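Kustano Gridded Craft Sheet – Review

Last updated: 2023-10-18

I've been cutting quilt pieces for years on whatever was handy, so a proper gridded sheet feels like luxury! The Kustano rolls up small, weighs next to nothing and covers most of my sewing table. I laid out 138 squares for a baby quilt on it over one long weekend (my back complained, the sheet didn't) and lining up the rows was so much quicker than with a ruler alone.

It does need taping at the corners – mine likes to creep. And please don't use a rotary cutter on it, you'll go straight through. 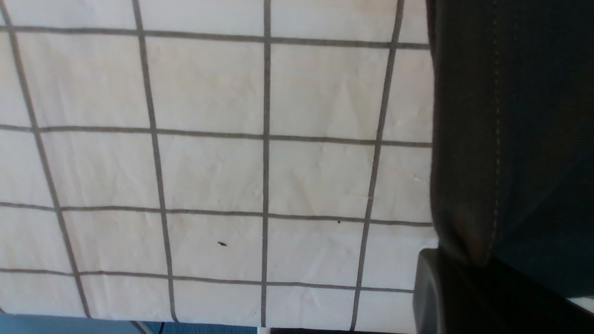 Gray grid on off-white, with a few soft creases.

I'd buy it again, and I've already got Ludmila wanting one.

Contact | © Grollelmont Crafts | Back to top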